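Notes on the Akport tide and rainfall table, kept next to the CSV so that people read them before they plot anything.

## What is in it

One file, `akport_daily.csv`, 1,760 rows, one row per day. Columns:

- `day_no` - running number, starts at 1
- `rain_mm` - from the harbor gauge
- `high_cm` - highest tide of the day, gauge zero
- `src` - `H` for the Holub logbooks, `C` for the Conmont typescript

The Holub books are the better source. The Conmont typescript claims to be a copy of them, and I don't believe it. Where both cover the same day they disagree too often for a plain typing error, and the typescript likes round numbers a bit too much. A rain gauge that reads exactly 10 mm four days running is a gauge I'd want to look at in person.

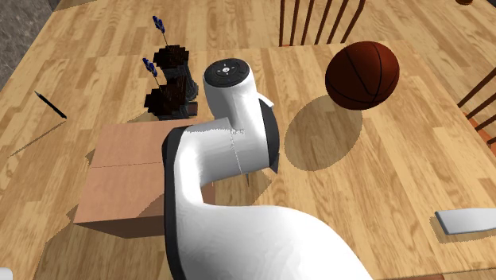

*Herkitz*

## Known problems

57 days have no rain reading. They are blank in the file. Please don't fill them with zeros - the last person who did that got a drought out of it.

The tide column changes its zero point at row 100. The logbook says the staff was "reset" and gives no offset. I've seen 3 cm quoted for it, with no source, and I have not applied it. If you apply it, say so in your own notes.

Rows marked `C` should be treated as hearsay. I left them in so the series has no holes in the middle, but any trend that goes away when you drop them was probably never there.

## Use

```
grep ',H$' akport_daily.csv > holub_only.csv
```

That drops the header too, so put it back by hand.

## License

Do what you like with it. Corrections are welcome if they come with a page scan. "My grandfather remembers it being wetter" has been sent in already and is not going in the file.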